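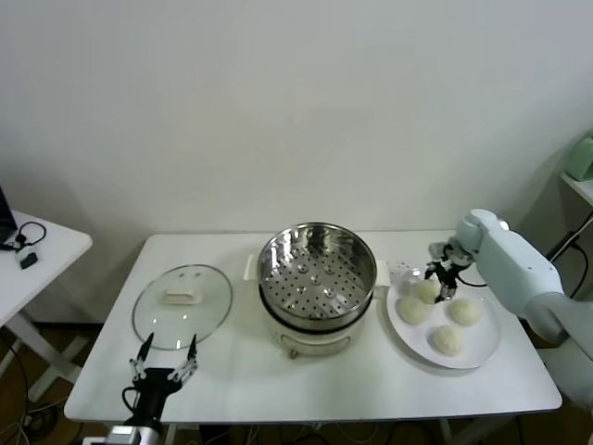
Four steamed buns on a white plate, next to the steamer

Home Songs Rhymes Words for Food Parents Contact

How to learn a counting rhyme with your child in a new language

Choose a short rhyme, up to 30 words. At Bernness we begin with the numbers, and the child needs no reading for it.

Play the recording 2 times and only listen. Then say the first line slowly and show the numbers on your fingers. Let the child answer with the fingers first – the voice comes later.

Add one new line each day. If the child mixes two numbers, do not correct, just sing the line again together.

Yoshinori Okabe, who teaches our small groups, stops every practice after nine minutes, also when the children ask for more. The next rhyme in the Zerik songbook goes backwards, so keep it for the second week.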